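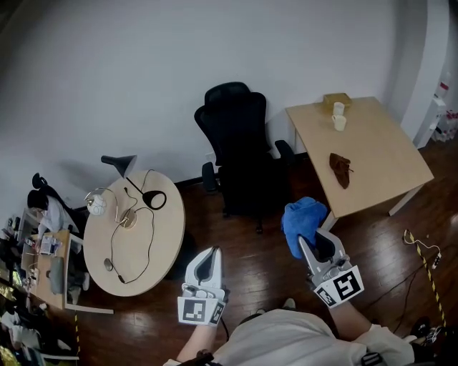 4. Upkeep of the hand-held pair

4.1 What was maintained, and why we doubted the schedule

The maintenance schedule we inherited for the Sinside hand-held grippers assumes that wear shows up first in the fingers. It asks the operator to wipe the pads, check that both fingers close evenly and confirm that the printed markers are flat and clean. We followed it from July onward and logged each check. Our view, after 666 logged sessions, is that the schedule looks after the parts that are easy to see and says very little about the parts that spoil the data.

The claim we set out to test comes from the Gumholm report, where a daily wipe and a weekly zeroing of the finger opening were said to keep a pair "within working tolerance" indefinitely. The report gives no tolerance. It also pools its results over several pairs, so a pair that drifted badly would be hidden by others that did not. We used one pair, kept the same left and right units together throughout, and did not swap parts between them.

Of the logged sessions, 142 were rejected at review. Rejection meant that the recovered path of one gripper jumped, or that the recorded finger opening disagreed with a gauge block measured at the end of the session. We had expected dirty markers to explain most of these. They explained few. Cleaning a marker that was already readable made no difference we could measure, and on two occasions it lifted a corner of the print and made matters worse.

4.2 Zeroing

Zeroing is done with the fingers closed on nothing, then opened to the stop, then closed on the block. The inherited instructions allow the operator to skip the block if the closed reading has not moved. We think this is a mistake. A closed reading can stay put while the open reading wanders, particularly if the linkage has some play in it, and a soft item such as a cloth will hide the error entirely. Cloth compresses, and a grip that is a little too wide still looks like a grip. Sessions with rigid objects were the ones in which the fault came to light, sometimes days after it must have begun.

The revised procedure was written by Jucélia Brandão and takes longer than the old one. Each unit is zeroed on the block at the start of the day and again after any knock, however slight. The two readings are written down by hand as well as stored. We would like to report that the handwritten copy was never needed, but the stored values were overwritten during a software update and the paper was all we had left for that week.

4.3 Camera and housing
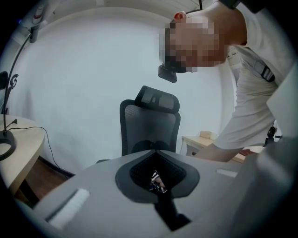

Figure 2. View from the camera on one gripper, with the operator leaning over the tool.

The camera is the part for which the inherited schedule offers least, a single line telling the operator to keep the lens clean. A clean lens is necessary, but it does not tell us whether the camera still sits where the calibration says it does. For that we need something in the image that ought not to move, and the housing is the obvious candidate. In Figure 2 the light grey body takes up most of the bottom third of the image, and the black, rounded opening at its centre has a clear outline that can be compared with a stored reference. The same view has strong circular distortion and a dark border, so a shift measured near the edge cannot be read as though it had been measured in the middle. We therefore compare only the outline of the opening, and we do it before the lens model is applied.

This check is cheap - one still per unit, taken with the tool resting in its cradle. Whether it is good enough is another matter. It will catch a mount that has slipped, but it may miss a small rotation, and it says nothing about a housing that has itself worked loose. Van Beek fasteners were fitted in place of the original screws partway through the study. The number of rejected sessions fell afterward, but the zeroing procedure had changed in the same fortnight and we can't separate the two effects. We make no claim for the fasteners.

4.4 Limits

All of the above concerns one pair, handled by a small group of people who knew that the upkeep was being studied and were probably more careful than usual. The Gravalska pairs have a different linkage, and we see no reason to assume our intervals would suit them.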